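The segmentation model thinks the bedspread is laundry

I have spent most of September 2021 teaching a planner to fold a white cloth, which my mother points out she managed to teach me in an afternoon. The cloth is fine. The trouble is the bed under it.

Our perception node finds fabric edges, picks two corners and hands them to the planner. On a plain grey table it was lovely. On a quilt covered in enormous printed characters it found corners everywhere, including one in the middle of a 福, and proposed folding good fortune in half.
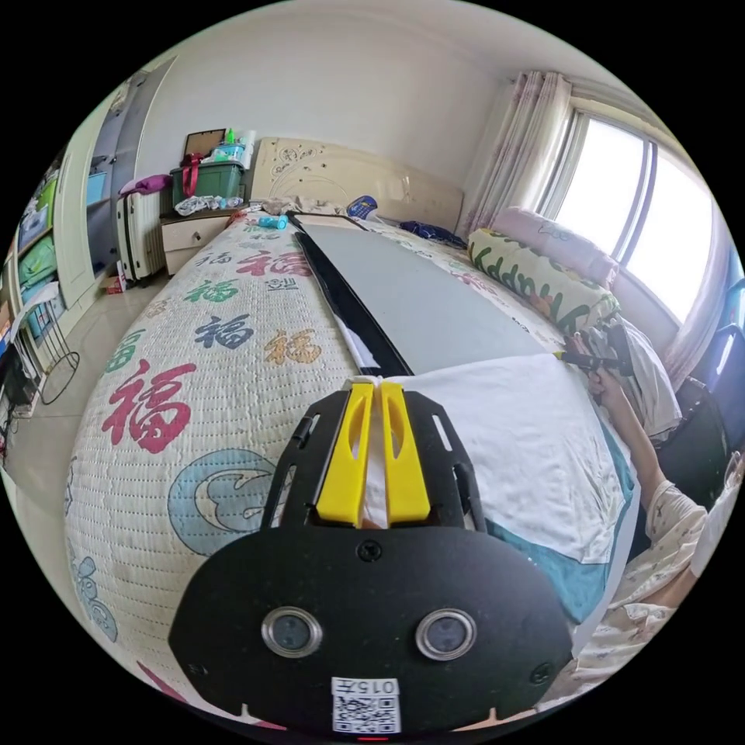
White cloth, white quilt, and me asking for trouble.

Séverine Guillot had a look at my logs and suggested, kindly, that I stop trusting colour. So I threw out the colour threshold (72 lines, mostly comments apologising for the other lines) and tracked the cloth over 7 consecutive images instead, keeping only the edges that move when the fingers do. Prints stay put. Cloth doesn't.
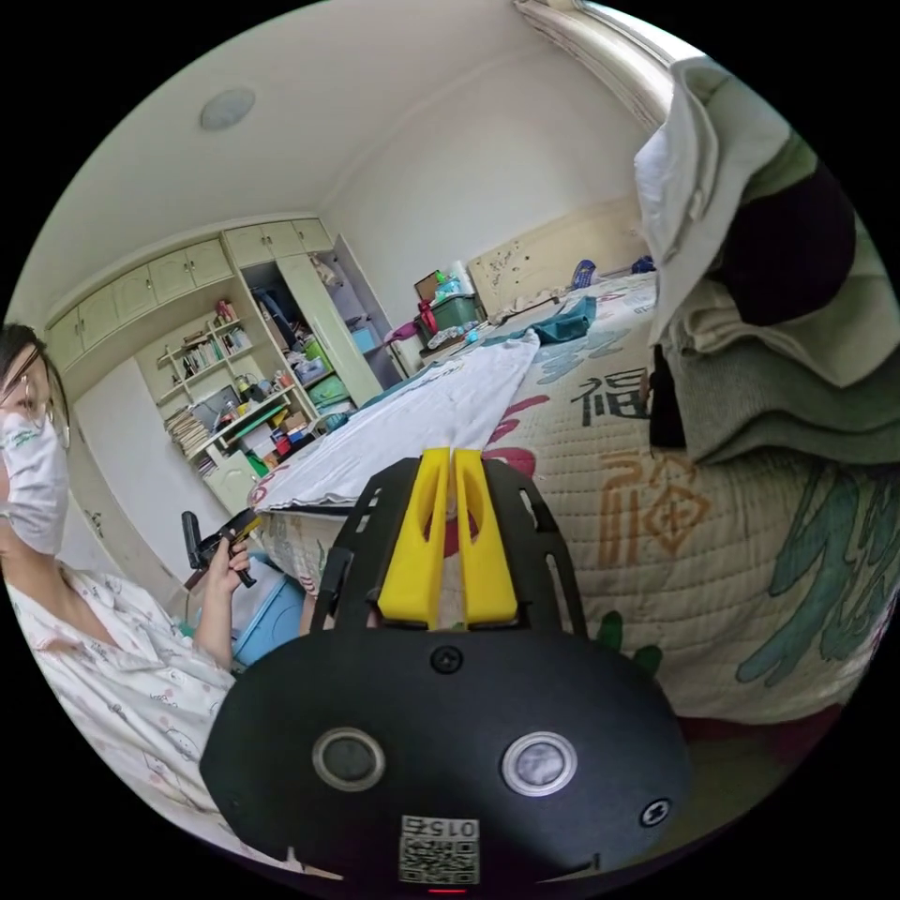

The replay tool needed fixing as well. It was matching left and right gripper streams by arrival time, so the planner kept learning that one hand lets go before the other has taken hold. I now sort by capture stamp, and out of 2539 segments I have had to bin 1304. Everaldo Evangelista calls this a healthy clean-out. He didn't have to label them.

Next on the list is the corner picker, which still has a soft spot for pillows.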